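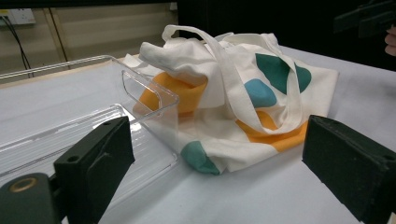

Notebook, student gripper project, 8 September 2019
Written up by Leonie Gilchrist. Present: Khoa, Lautaro, Trinh for the second half.

Goal for the session was to get going on the soft goods list for the Cletum task set. We did hard objects all through April and the students got used to things that keep their shape. A tote bag does not. We are using the printed canvas one with the orange and teal blobs, on the white table, with the clear bin to its left.

Task as written on the sheet: two operators, one pair of grippers each. Open the bag, take out what is in it, put it in the bin, leave the bag on the table with the handles up. Khoa wants "handles up" defined better before anyone is scored on it. Agreed. For now it means at least one handle is standing clear of the cloth and could be hooked by a finger without moving the bag.

Before starting we checked the settings file. Frame offset is 2123 on the left unit, same as last time. Lautaro had 200 as the close force limit in his copy, and mine had it blank, so I took his. Somebody please put the right file in the shared folder and delete the other two. Sơn has the password.

Things that came up:

The zipper. It runs along the top edge of the bag and the pull hangs free. Lautaro thinks the pull is a good thing to grab when opening the mouth. I think it is too small for the pads we have and will teach people a bad habit. Left open. Trinh suggested making it a separate task, which I like better than arguing over it.

The approach angle matters more than we expected. Come in flat and the fingers push the cloth ahead of them. Come in from above and you can see down past the rim, but then your own fingers hide the lower part of the view. Khoa's rule for the students is to get the mouth wide first and only then look for the object. I wrote that on the board.

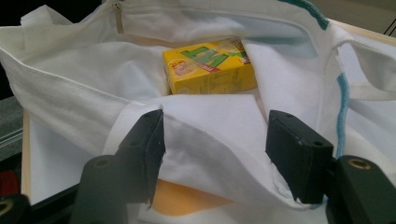

The drink carton is staying as the test item. It is small, it has flat sides, and the yellow is easy to find against the white cloth when we go through footage later. Trinh asked whether that makes it too easy. Maybe, for the second-year group. The plan is to keep the carton for the first round and move to something pale after that, perhaps the wrapped soap from the Todorova box if it is still in the cupboard.

Also for the rule sheet: if a flap of the bag falls between the fingers, the operator opens and backs off. No pulling. Canvas will take it but the thinner bags on the list won't, and I would like one rule for all of them.

Naming. Files from this task get the prefix "tote" and then the operator's initials. Last term we ended up with 11 folders called "new". Not doing that again.

Talked for a while about where the second operator should stand. Khoa had them next to the first, which means elbows. Lautaro prefers the far side of the table, reaching in toward the handles. From there one person can steady the top of the bag while the other works low and close. The cost is that left and right are swapped between the two people, so calls like "go left" are useless. We settled on "bin side" and "open side" for everything. Write it into the handout, please -- I have already heard three different versions.

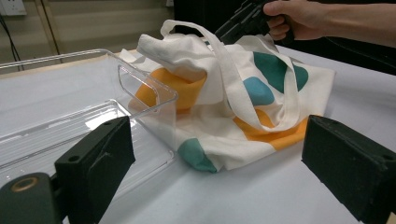

Bin stays on the left for both groups. Sultix asked in their email if the layout could be mirrored for a left-handed student and I said yes, but as its own set with its own prefix, so the two don't get mixed.

Screws on the finger mounts: add a check to the start-of-session list. Hand tight plus a quarter turn, no more, the brass inserts are in plastic and we don't have spares. Sơn is ordering from Asasora with the next batch of pads.

To do
Khoa: define handles up, one paragraph, with a sketch
Lautaro: settings file, one copy only
Trinh: draft the zipper task
Me: handout with bin side / open side, reply to Sultix
Sơn: inserts and pads, 2 bags of each

Open question for the next meeting: do we score time at all in the first round? Khoa says no. I lean the same way but the students will ask.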